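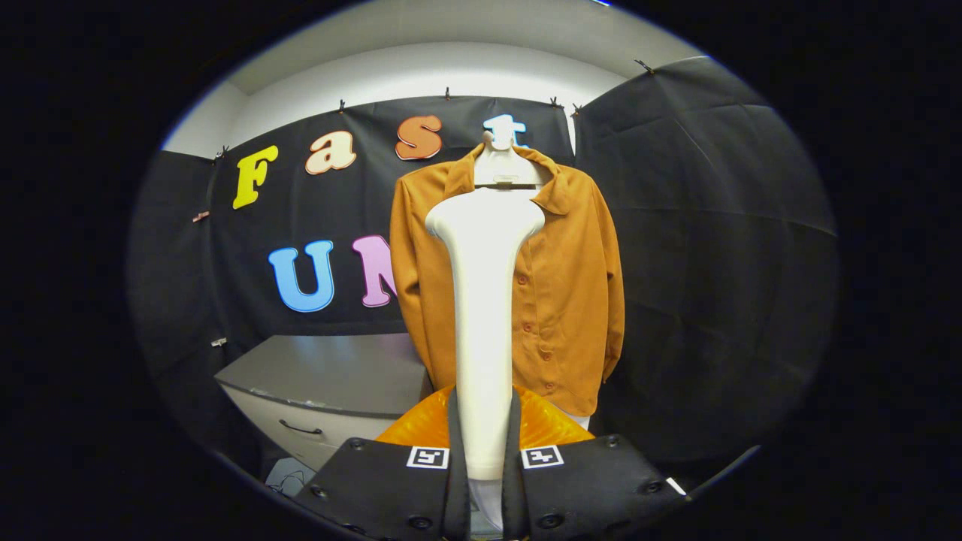
Dye notebook, Clondusden workshop
20 December 2024
Batch 1248, weld on cotton, second attempt

Picking up from the September trials. Those swatches faded more than I wanted in the south window, and the ones from the end of the bath went greenish. I had put this down to the weld itself, but Femke Willems thinks the tap water here is harder than at the old place and that the pot was too hot. Changed both for this run. I know that means I can't tell which one made the difference. Will split them in the new year if the result is worth it.

Cloth: plain cotton from the Plerby roll, the same as September. Scoured yesterday with washing soda, an hour at a simmer, then two rinses. The scouring water came out the colour of weak tea, so the roll has more finish on it than the label suggests. Let it cool in the pot overnight.

Mordant: alum acetate. 150 g of dry cloth in four pieces, marked with stitches in the corner (one stitch for piece 1, and so on up to 4). Soaked warm, squeezed out by hand, hung up to dry. Piece 3 had a fold in it that I missed, and there is a paler line down the middle. Kept it in anyway.

Chalk bath after that. The old notes say wheat bran, but we are out of bran and the chalk is less mess. Rinsed well.

Dye bath: dried weld, chopped, from the Montecinos sack. The sack is nearly finished and what is left is mostly stalk. Steeped overnight in rainwater from the butt, strained through the old pillowcase in the morning. Added a pinch of chalk and the colour came up at once, as it always does.

Heated slowly. Kept it under 70 this time and stood over it, as the small ring won't hold a low setting. Turned it off twice. Pieces 1 and 2 went in first, 3 and 4 when those came out.

Results, wet:
Piece 1. Strong clear yellow, even.
Piece 2. Same as 1, slightly lighter at one corner where it floated.
Piece 3. Softer yellow, fold line still visible.
Piece 4. Close to 3. No green that I can see under the bench lamp, but must look again in daylight.

Dipped half of piece 4 in the iron pot for a few seconds. Went olive straight away and carried on darkening in the rinse. Too strong for the sampler. Next time dilute the iron by half and have the rinse bucket next to the pot, not across the room.

Femke cut a strip off each piece for the light test. Strips are clipped under card in the south window, half covered. Please don't move the card.

Avik order: they asked for a yellow that sits between our old shade and a mustard. Piece 1 is too lemon for that. A little madder in the bath might do it, or a second short dip in very weak iron. I would try the madder first. Need to send them two options with the washing notes.

To do:
Order weld before the sack runs out, ask for more leaf and less stalk.
Bran.
Thermometer reads high in the small pot, check against the glass one.
Wash test on pieces 1 and 2, plain soap, hand warm.
Write the September numbers into the front of this book, they are still on the back of an envelope in the drawer.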